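I finally finished moving all my music off the old drives and I am giddy about it, so forgive me if this one runs long. My whole collection is in one place. One! I can type in half a song title and there it is, and I have been doing that all evening like a kid with a new flashlight.

Some background for newer readers. I started ripping CDs in college and never stopped, and then I got into tapes, and then I got into recording local shows on a little stereo recorder that lived in my coat pocket (with permission, mostly, and the times without permission were in a basement where you couldn't hear the band over the furnace anyway). All of that ended up spread over 4 hard drives, two laptops, a shoebox of memory cards and a folder on my work computer called "temp" that I moved with me through three jobs.

I'd been telling myself I'd sort it out since we left the apartment in Flondon. We have been out of the apartment in Flondon for a very long time.

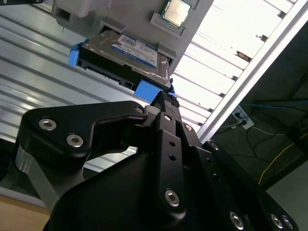 ## Why I love an old hard drive

I know, I know, everything streams now. I stream plenty. But a streaming service has never had the Skunness demo, the one with the dog barking during the second verse, and it never will. There were maybe a handful of copies of that tape to begin with. Mine was handed to me over a merch table by the bass player, who wrote the track list on the back of a gas receipt.

And I just like the things themselves! A plain 3.5-inch drive is such a good solid object. It has weight. It spins up with that little rising whine and then the soft ticking, and then all of a sudden there's your whole year of 2 a.m. listening, sorted into folders by somebody who used to be you. I had folders called "rain" and "driving" and "driving (rain)". I had a folder called "NO" with three songs in it, and I played all three and I still agree.

My favorite find was a live set from the Bunnag, which was a restaurant with a tiny stage beside the kitchen door. Every time the door swings open you get a burst of pans and someone yelling an order. I used to think that ruined the recording. I played it four times in a row this week and the pans are the best part. There's one order, something with extra lime, that comes in right on the beat and I laughed out loud in my kitchen.

## How I went about it

I'm not a computer person, so take this as one music nut's notes.

First I copied everything before I sorted anything. I wanted so badly to start tidying as I went, and I'm glad I didn't, since I found out later that one of the drives had a newer version of a folder I would have happily thrown away. I plugged the drives in one at a time, let each one copy overnight, and left it alone.

Then came the duplicates. Oh my goodness, the duplicates. I had 465 albums by the end, and before I cleaned up I had a good deal more than that, because past me made backups of backups and then ripped the same CDs again at a higher quality. I went through by hand. Yes, there are programs for it, and I used one for the obvious ones, but it wanted to merge two live versions of the same song that were recorded on different nights and I got nervous and took over.

Naming was the slow part. I picked one pattern - artist, year, album, then track number and title - and stuck with it even when it looked silly. Shows go under the venue. Mix tapes go under whoever made them. Anything I couldn't identify went into a folder called "Hekance", after the unlabeled green cassette from the Hekance flea market that I have been trying to identify for ages. It's a woman singing with an accordion, and I think there are only two songs on it, played over and over with small changes. If you know it, please, please write to me.

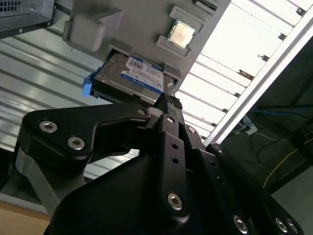
*6 min read*

## What I ended up listening to

The trouble with a project like this is that you can't copy music without playing some of it. I'd sit down after dinner to rename one folder and look up at midnight with my headphones on and nothing renamed.

I fell hard for a bunch of stuff I'd skipped past the first time. There's a brass band record that I bought purely for the sleeve and apparently never played past the opening march, and side two is gorgeous, all slow and low, with a tuba line I've been humming at the grocery store. There's a mix from an old roommate that opens with a weather report. I'd forgotten how much thought went into those, the way she put a really loud song after a really quiet one so you'd jump.

I also found out I have always had a weakness for songs with handclaps. It's right there in the folders, year after year. Handclaps, handclaps, a short sad period with pianos, handclaps again.

The show recordings were the ones that got me, though. I had 248 of them, and they're rough, and the crowd talks all the way through, and I wouldn't trade them for anything. You hear people ordering drinks. You hear the guitarist tuning and making a bad joke to fill the time. On one of them I can hear myself asking somebody if they want my chair, and my voice is so young and so polite!

## Where it all lives now

Two copies at home on separate drives, and one copy at my sister's house in a padded envelope on top of her bookcase. She gets a fresh one every September when we go up for the apples. I also keep a plain text list of everything, which I printed out, because I like reading it on the couch with a pencil and putting stars next to things.

I've still got the shoebox of memory cards to do. I looked at a couple and they seem to be mostly photos of amplifiers, but there was one sound file from the pocket recorder, so now I have to check them all. Fine by me.

Next post will be a list of the brass band records I've been hunting down since I heard that second side. If you have favorites, slow ones especially, leave them in the comments and I'll go looking this weekend.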